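# Henatley Hard Wax Oil for Tables and Benches

Henatley is a one-coat hard wax oil for indoor wood. It is made for surfaces that get used every day, like shop benches, counters, desks and kitchen tables. Utach sells it by the can, ready to use, with no hardener to mix in.

It soaks into bare wood and leaves a thin layer of wax on top. You can repair one spot without stripping the whole surface, and a repair blends in after the second buffing. Film finishes such as polyurethane don't work that way. Once they crack or scratch through, the usual fix is to sand everything back and start over.

**Item number:** 1352
**Sheens:** matte, satin
**Colors:** clear, light tan, gray-brown
**Full cure:** 5 days at room temperature
**Use on:** bare or previously oiled wood
**Do not use on:** varnish, lacquer, polyurethane, laminate

## Before you start

Most calls we get are about prep. Clear the top completely, loose change and crumpled bills included, and look at it with a lamp held low to one side. Scratches show up much better that way than under ceiling lights.
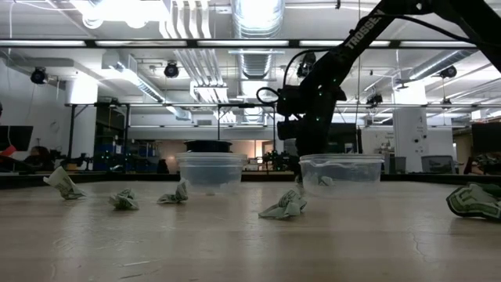 If the old finish is glossy, it is probably a film and has to come off first. Put a few drops of water on it. Water that beads and stays put for ten minutes usually means varnish or poly. Water that darkens the wood means you can go ahead with a light sanding.

Sand with 100 grit, then 120, then 150. Stop there. Going finer closes up the grain and the oil will sit on top and stay tacky. Vacuum, then wipe with a dry cloth. Don't use a tack cloth, as some of them leave a residue.

## Applying

Stir the can for two full minutes. The wax settles to the bottom and shaking won't lift it. Pour a small puddle and spread it with a white pad, working along the boards. Leave it for 15 minutes, then buff off everything that hasn't soaked in. The surface should feel almost dry to the hand when you are done.

Softwoods and end grain drink more. Buy a second small can if you have a lot of either – the color can shift slightly between batches, so get both at once and mix them.

Lay used rags flat outdoors to dry, or put them in a bucket of water with a lid. Oily rags in a pile can catch fire on their own.

## Butcher block and workbenches

Strips of mixed color take the clear version best. The tan tint evens them out, and some people want that, but most don't. Bolt holes and bracket edges need a little extra oil worked in with a small brush.
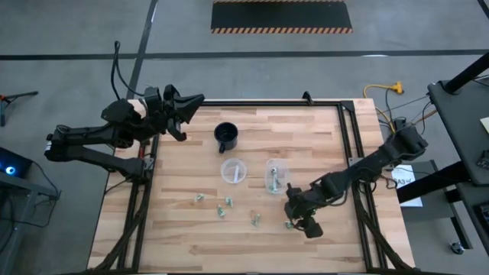 Bergeron wrote to us that the satin was too slick for hand planing, and that going over the top with a gray pad after it cured fixed the problem. The matte held work in place fine from the first day, the same letter said, although it showed pencil marks sooner.

We now suggest matte for any bench where parts need to stay put. Satin wipes cleaner and is the better pick for counters and desks.

## Care

Wipe with a damp cloth and a drop of mild soap. Skip ammonia and anything with bleach. Recoat when water stops beading, or when the wood starts to look dry in the spots you use most.

## Ordering

Small can, $88. Shop pail by special order only, allow two weeks. The Allby pad kit is sold separately and includes white and gray pads. The old amber tint was dropped in January and won't be back.

Page updated 2023-03-10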